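Okay, the towel thing. Everyone keeps telling me to fold in long strips instead of squares. Jaqueline Cuevas swears it saves her a whole shelf. I have doubts.

1/ The claim: a long strip stacks flatter and you can grab one without wrecking the pile. Fine. My squares also stack. They have stacked for years.

2/ Lokska sells a folding board for this. 40 dollars. For a board. I have a table.

3/ Thin ribbed towels, the cheap kind, don't want to lie flat anyway. You smooth one end and a hump comes up in the middle. Press that and it moves.

4/ Yvonne Whiteley says wire bins fix everything because you can see what's in them. You can also see how badly you folded it.

5/ Lime green, long fold, one rounded end, lumps and all. Crumpled green cloth still behind it.
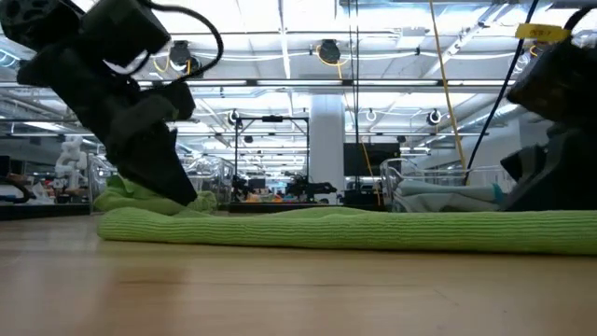
6/ Verdict so far: 20 minutes on a small load and I can't tell you what I gained. Going back to squares until someone shows me a shelf that looks better in March than it did the day they filled it.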